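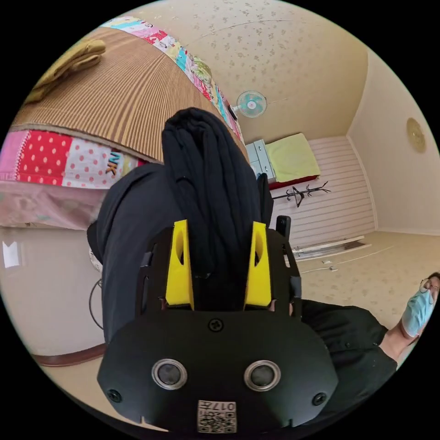
## Clearing the back bedroom

February 21, 2018

I have been putting off the back bedroom since August. It is the room where everything without a home ends up, and by the new year the bed had become a shelf. We have people coming to stay at Easter, so the bed has to be a bed again.

The house is at the top end of Skascombe and the back bedroom is the coldest room in it, which explains the number of covers. There is a tan ribbed mat that goes over the bed, and the patchwork quilt with the red spotted panel. Under that is the pale pink skirt, which I keep meaning to take off and wash. I also keep a green blanket folded up near the chest of drawers.

I started with the dark clothes. I always do, as they are the ones I lose track of. A black jumper and a black cardigan look the same in a heap, and I once went a whole winter thinking I had given my good cardigan away when it was folded inside something else. So the rule now is that each black thing gets picked up, shaken out, looked at by the window and folded on its own before it goes on a pile.

My friend Áine Ní Mhurchú taught me her way of folding years ago, when we shared a flat above Keogh the ironmonger. Sleeves in, sides in, then in half from the bottom, and in half again if it is going in a drawer. I don't do the thing where they stand up on end. I tried it and they fell over every time I took one out.

Bedding was next. Big things go at the bottom of a pile and small things on top, which sounds obvious, but I had been doing it in whatever order it came out of the airing cupboard. The pink blanket with the little dots is the best one we own. It was 16 euro in a closing down sale and has been through the wash more times than I could say. It stays. The white one stays too.

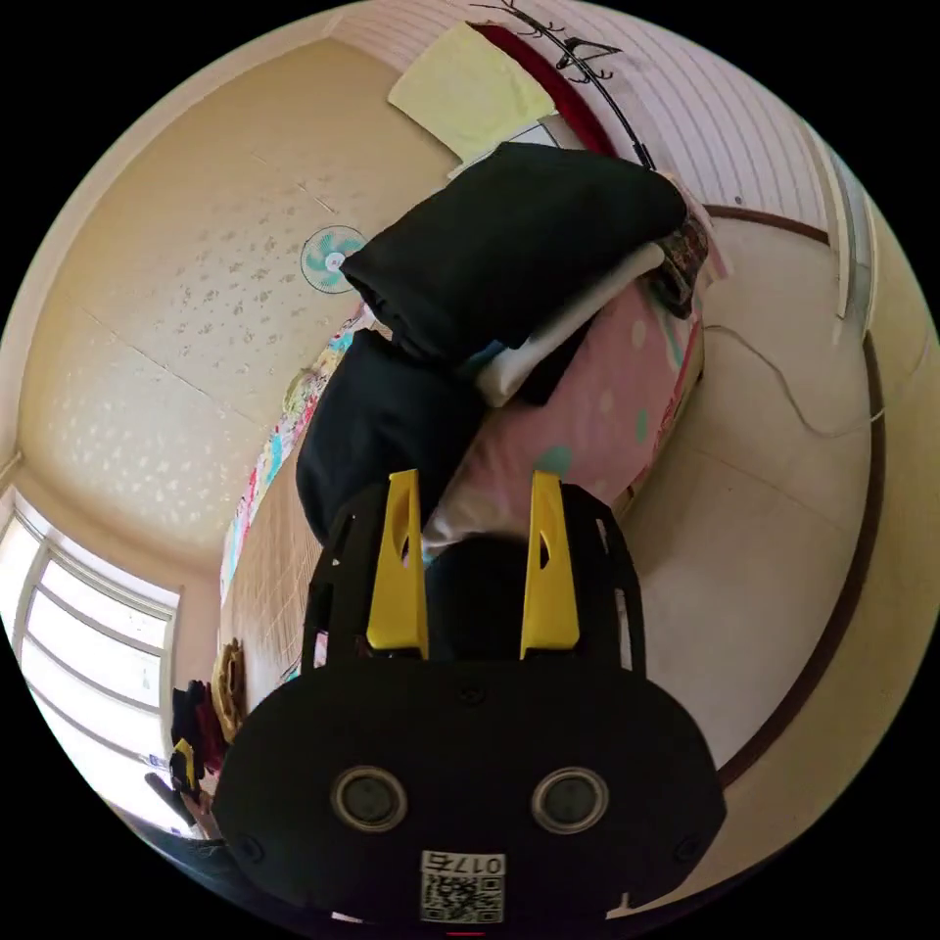

*The pink dotted blanket, with the black things still to be put away.*

I did think about getting proper storage. I looked at an underbed set from Fundar, which comes flat and has lids, but the larger box is 597 mm wide and the gap between the legs of our bed is a bit less than that. I measured it twice. Brokeo do a narrower one, but it only comes in packs of four and I have no use for four. The woven basket can go on doing what it does. It takes a good amount if you roll things.

The chest of drawers is the other problem. The bottom drawer sticks unless you lift it as you pull, and the top one is full of cables, spare buttons and instruction leaflets. I took out the leaflets and got rid of the ones for things we don't have any more. The buttons I left alone. The cables I put in a bag and wrote "cables" on it, and I expect it will be sitting there next year.

What went out: two pillowcases with no partner, a fitted sheet that had lost its elastic, and a dressing gown that was too short in the arms from the day it was bought. The sheet has been cut up for dusters. The dressing gown is in the charity bag by the front door.

The black things took longer than anything else. They don't fold flat if the cloth is heavy, and the lint shows up on every one of them. I gave up on the roller after the second jumper and went back to a damp hand, wiping in one direction only. A rubber glove works as well if you have one clean.

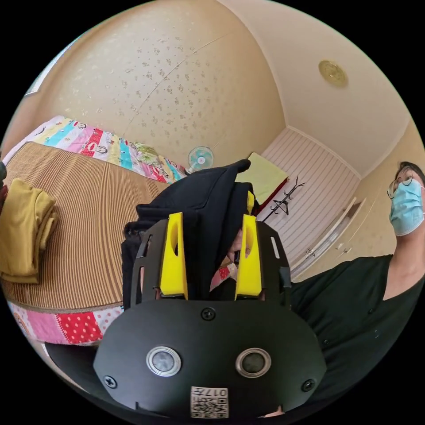 After that it was mostly a matter of carrying. Jumpers to the middle drawer, trousers to the hooks, and anything summery up to the top of the wardrobe in our own room, where I won't see it until it is wanted. I left one blanket out for the end of the bed.

Still to do are the curtains, which need taking down and washing, and the clock, which loses time. I'll get a battery for it when I'm next in town. The quilt has a seam going near one corner as well, and I want that mended before anyone sleeps under it.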